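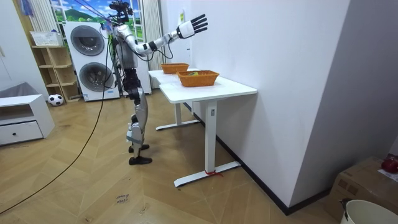 Cable Day, or What I Did With My Week Off From Writing

Print this post | E-mail this to a friend

8 July 2019

I promised last time that I would write about the batteries, and I will, but the batteries behaved themselves and the cables did not, so cables it is. Anyone who came for the batteries can scroll down to the comments and complain, and Younes will be along to agree with you, as he always does.

For new readers (hello! there were a few of you after the Wurnberg open house), I look after the tall silver and white fellow at the top of the page. We call the whole setup Plurkska, meaning the robot, the two white tables, the baskets and everything else that has to be in the right spot before we can start. My part is the unglamorous part. I tighten, I wipe, I re-tape and I write things down in a notebook that has been through the wash.

The trouble started with line 811 in the log, where the right arm reported that its elbow had stopped a little short of where it was told to go. One line like that I would normally let go by. Then I got a second, and by the end of the afternoon I had 27 of them, all from the right arm and all on the reach across to the far basket. So out came the notebook.

My first thought was the elbow joint itself, and I spent a good hour with the small hex keys going over every screw I could get at. They were fine. I had done them in the spring and apparently I did them well, which was nice to find out and no help at all. Audrey-Anne suggested the shoulder, and we checked that too, and then we had lunch, and over lunch Jhosep asked in his mild way whether anybody had looked at the slack in the cable. I had not looked at the slack in the cable. 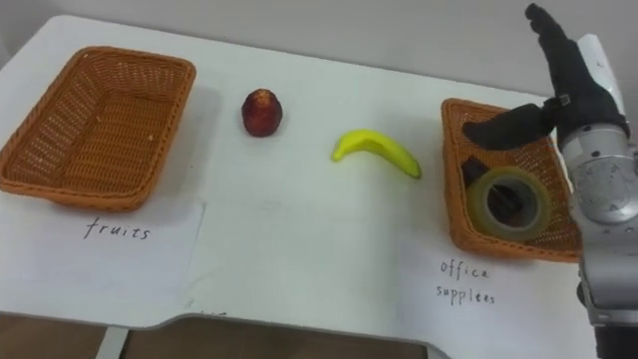 5 minute read

Before I get to that, a word on the tables, as I had three e-mails asking how we lay them out. We keep it plain. Each basket gets a sheet of paper in front of it with its name in black pen, "fruits" on the left and "office supplies" on the right. Whatever needs sorting goes on the bare tabletop between them. A banana is a good thing to practice with if you are just starting out, being bright and easy to see against white, and a roll of tape is a good second thing. It wants to roll off, so you learn quickly whether your hand is letting go cleanly!

I do like to have both baskets back on their spots before I go looking for a fault. Oliwia taught me that when I was new. If a basket has drifted an inch or so during the morning, the arm will be reaching for a place the basket no longer is, and you can lose a day blaming a perfectly good motor. So I set the baskets, I straighten the papers, I step back to see that the whole table is in view of the head camera, and only then do I start poking at the machine.

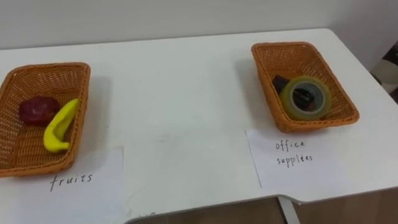
Fruits on the left, office supplies on the right.

Now, the slack. The arm has black cable running alongside it, and it needs enough loose length to bend and stretch without being pulled. Too little and the cable acts like a short leash. Too much and you have a loop hanging out where the hand is trying to work, and sooner or later it catches on the rim of a basket. I had shortened ours in the spring, same day as the screws, feeling very tidy about it. You can guess the rest. At full reach the cable was going tight and holding the elbow back by a hair.

Fixing it took less time than lunch had. With the power off I loosened the two ties, fed a hand's width of cable back through, and moved the arm gently from one end of its reach to the other, watching the loops the whole way. Then I closed the ties again, snug but loose enough to slide a pencil under. Busisiwe, who trained on the Ekwueme arms and has strong opinions about ties, came over and redid one of them. Hers is neater.

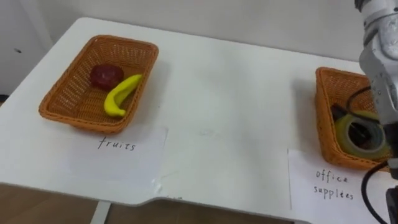

Cable loops by the right basket, with the arm over at the edge of the table.

It isn't pretty, I know. I would love to have it all tucked away in a nice sleeve, and I have written to Boltasside for prices on the soft woven kind, which bends better than the plastic stuff I tried last winter. Until that comes I am living with loops, and checking them every morning along with the floor cable, walking it end to end to be sure it isn't under a foot or a table leg.

No more elbow lines in the log so far. I'm keeping the page open in the notebook anyway, with the tie positions marked in pencil so I can put them back if I get another tidy spell.

Batteries next time. I mean it.

Print this post | E-mail this to a friend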